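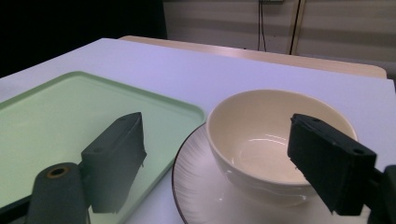

**HOW THINGS ARE MADE** | Kitchen and table

# Why is your cereal bowl shiny?

Next time you finish your breakfast, tip your empty bowl towards the window and have a look inside. Can you see a bright curvy streak of light? My cream bowl has one near the bottom, and if I walk round the table the streak slides about as if it's following me!

I love bowls. I've been making them (badly, then a bit less badly) for years, and children who visit our pottery in Portela always ask me the same thing: if a bowl starts off as mud, why does it end up looking like glass?

Well, part of it really is glass. I'll explain.

## First, get your hands mucky

A ceramic bowl begins as clay, and clay is a special sort of mud made of teeny flat grains, much too small to see. When there's water between the grains they slide over each other, so you can squash the clay into a sausage or a hedgehog or a bowl and it stays how you left it. Try that with dry sand and you'll just get a heap of sand.

You can shape a bowl with your thumbs, or press it in a mould, or use a potter's wheel, where the clay spins round while you push into the middle. My teacher was Arnaldo Rebelo, and he told me to breathe slowly and keep my elbows tucked in. My first bowl flew off the wheel and landed in my lap.

Then you wait. The clay has to dry for days - sometimes more than a week if it's thick - and all that time it's shrinking a tiny bit. If you dropped it in a bucket of water now, it would go soft and turn back into mud.

## Into the very hot box

To stop it ever being mud again, we put the bowl in a kiln. A kiln is a kind of oven, but please don't imagine the one you bake biscuits in. Our kiln at the pottery goes up to 1,295 degrees Celsius for its hottest firing! Your oven at home probably stops at 250 or so.

Inside all that heat the grains of clay begin to stick to each other for good. The bowl comes out hard, and no amount of water will make it squishy again. We fire ours twice, and the first time is a good bit cooler. After that first go the bowl is hard but dull and a little bit thirsty. Put your tongue on it (I have) and it sticks!

## The glassy coat

Now for the shiny bit. We dip the bowl in a bucket of something that looks like runny paint. It's called **glaze**, and it's made of water with very finely ground-up rock mixed in. One of the rocky things in there is silica, and silica is what sand is mostly made of, and sand is what people use to make windows.

Back into the kiln it goes. The powder melts and spreads over the bowl in a thin runny layer, and when everything cools down the layer goes hard and smooth. That's your glass!

Glaze does some very handy jobs:

- soup and milk stay on top of it and don't soak in
- dried-on porridge is easier to wash off
- it can be nearly any colour you fancy, from cream to bright blue

## So where does the streak come from?

Light bounces. When it hits something rough, like a brick, it bounces off every which way and the brick looks dull. When it hits something very smooth, lots of it bounces off in the same direction, and if your eye happens to be there you see a bright patch.

On a flat mirror you'd see a proper picture of the lamp or window. A bowl is curved all the way round, though, so the reflection gets pulled and bent into a funny shape. A spoon does the same thing to your nose.

## Have a go: the dull and shiny hunt

Ask a grown-up if you can borrow a few things from the kitchen. I'd start with a bowl, a plate and a plastic tray. My plate has a thin dark brown rim and lots of fine lines spreading out across it, and my tray is pale green, but any old ones will do.

1. Put them on a table in a darkish room.
2. Shine a torch on each one from the side.
3. Move your head slowly, left and right, and watch the bright patches.
4. Draw the shapes you see.

Which has the sharpest patch of light? Does anything change if you breathe on the bowl first? (Lovely foggy breath, please.)

If you find a bowl with a bare ring underneath that feels scratchy, that's a place with no glaze on it. Melted glaze would glue the bowl to the kiln shelf, so potters wipe it off the foot. I forgot once, and I've still got the shelf.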